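Home | Course Pages | Handouts | Lab Booking | Contact

Filed under: Robot Upkeep / Two-Arm Benches / Week 3

We use cookies to remember which handouts you've opened. Accept | Settings

Handout 3: Looking after the folding bench
Notes by Jintana Tanasarn, revised May 19, 2026

Okay, so last week we got through power-up and the emergency stop, and I promised we'd get to the part people really want, which is what to check before you let the two arms near any laundry. Same bench as before, the Onishi pair in the Drumanthorpe lab. If you missed last week, borrow somebody's notes before you touch anything (please!).

I'm going to go in the order I do it myself. Sorin Sandu does it in a different order and his bench runs fine, so don't treat mine as gospel.

Start with the cables. I know, you want to start with the grippers, everybody does. But of the 21 stoppages in our bench log, most were cable trouble of one sort or another, and a cable is the cheapest thing on there to look at. Each arm has one running down the outside from the wrist, past the elbow, to the base. It needs slack. When the arm stretches toward the back of the table, the loop at the elbow gets smaller, and if you've tied it down too neatly it will pull on the wrist plug every single cycle. Leave a loop you can get your whole hand through. It looks messy and I don't care.

What you don't want is so much slack that the loop catches in the clothes. Lift it with a finger, let it drop, and see where it lands. If it drags across the pile, take up a little at the base end, never at the wrist end.

Next, wake the arms and look at the wrist lights. Green means the joint modules have reported in. I want you to look at both arms, every time, even when the screen says everything's fine. Genji Furukawa once spent a whole afternoon chasing a software bug that was a half-seated plug, and the light had been telling him so since lunch.

Then the two-corner hold. Take something flat and plain, shorts are perfect, and have both grippers take the waistband end. Leave them holding for a count of 200 and watch the fabric between them. You're after an even pull. If one corner creeps, the finger pads are worn or that gripper's closing value has wandered.
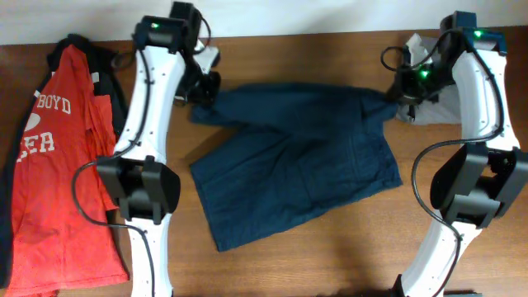
Fig. 1. Navy shorts between the two grippers, with the green wrist lights showing. Have a look at the cable loops too.

A few creases along the top edge are normal, so don't go chasing those. A deep crease running from one corner down toward the opposite leg is a different story. It usually means one arm is sitting higher than the other. Re-zero both arms, left first, then repeat the hold.

About the closing value: ours is 800 on both sides. That number belongs to our bench and our pads! Please don't copy it over to the Nelano setup down the hall, where Chun-yin Hsieh fitted thicker pads and had to bring everything down. If you change it, write the old one in the log before you type the new one. I've had to guess at an old value once and it cost me an evening.

Pads come off with the small hex key in the Plosavex tin. Wipe the metal underneath with a dry cloth, no solvent, and press the new pad on from the tip backward. Run the hold again. You'll feel silly doing it so many times but it's quick.

Now the reach check. Move the finished and waiting clothes to the sides and the back so the middle of the table is clear, then send each arm in turn out to its far point with the gripper empty. Do it at slow speed. Keep one hand by the stop button and the other in your pocket (Gareth Haslam's rule, and a good one). Listen at the elbow as it opens up. A steady hum is fine, a tick that comes back at the same angle is a screw working loose in the side plates.

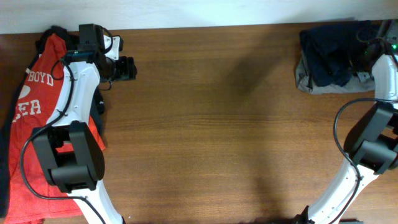
Fig. 2. Middle of the table clear, left gripper empty, folded cloth stacked at the back right.

While you're there, think about where you've put the pile. Dark cloth under a dark gripper is a pain to watch, and I can't always tell at a glance what the fingers are doing over there. When I'm training someone new I put a light-colored piece on top. Also keep sleeves and drawstrings away from the elbows. There's a gap between the side plates and it will happily eat a drawstring.

Shutting down: open both grippers, park both arms, then power off at the wall. Don't switch off with cloth still in the fingers, because the arms sag a bit when power goes and they'll take the cloth with them.

For next time, each pair does the full check once and brings the log page signed by both of you. The bench is booked solid before the July break so get your slot early. Spare pads are in the second drawer, and if you take the last set, tell me.

Want new handouts by email? Join the course newsletter. Unsubscribe any time.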